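Notebook > Bench > Firmware > Grundance units

Search the notebook Search

December 30, 2023

Grundance router, second attempt at getting it off the June firmware. The first attempt is the reason there's a second router on the bench wearing a sticky note that says DO NOT.

Started with the vendor updater. It ran to 9 percent, thought about its life, and reported success. Rebooted. Same June build, same login page, same typo on the login page. Tried it again in case it was shy. Same result, only slower.

Went to recovery mode instead. Hold reset, apply power, keep holding until the power light blinks fast. The Sastine wiki says to hold for 2 seconds. The Sastine wiki is an optimist. It took some 9 seconds here, and letting go early just boots the old build with an air of innocence. 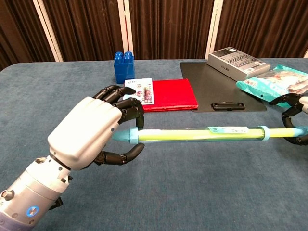 Serial console, what worked

Baud rate guesses went badly until I found the scrap of paper from the Plunville job, taped inside the drawer where no search engine will ever reach it. With that sorted, the boot log came up clean and showed the real trouble: the updater writes to the second slot, then the boot loader goes right on using the first. Every update anyone has ever run on this thing was probably filed neatly where it would never be read.

Switched the boot slot by hand, saved, power cycled. New build came up. Settings were gone, as promised by the one line of the release notes I skipped.

Left a ping running at 200 ms for the length of lunch. 950 replies in before I stopped caring, none dropped. Wi-Fi not tested yet.

To do

- Same fix on the Villalobos unit, but export the settings FIRST
- Correct the hold time on the Sastine wiki
- Copy the baud rate somewhere other than the drawer
- Try the slot trick on the DO NOT router. It can't get any worse
- Find out whether the typo survived the new build (it did, checked while writing this)

We use cookies to remember your notebook settings. Accept Decline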